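Trindunach and the money from the old label

2022-11-27

I follow the singer Itier since her first small concerts, so many friends asked me what I think about the court case. Her former manager, Obaidul Ekanayake, says she must pay him 26 percent of the Trindunach tour. She says the contract with him was finished in June, before the first ticket was sold.

I read the papers twice, slowly, with a dictionary next to me. The part I did not understand at first was the word "commission".
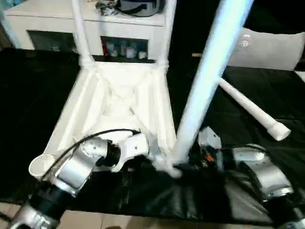
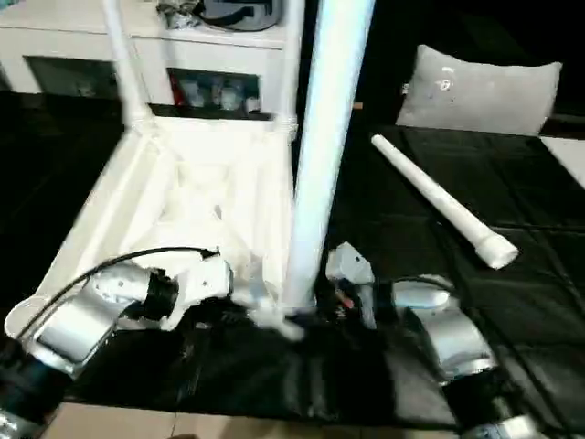
White plastic on black cloth, and white pipes on a black tarp.

The manager already received $3,000 from the Cosel show and 200 signed records, and he wants to keep both. Her lawyer, Mr. Qiu, answered with a letter of 19 pages - I think it is too long, but the last page is strong. It asks why he waited until the tour made a profit.

I don't know who will win. The judge gave both sides more time to find the original contract, and I will write again when I read the next papers.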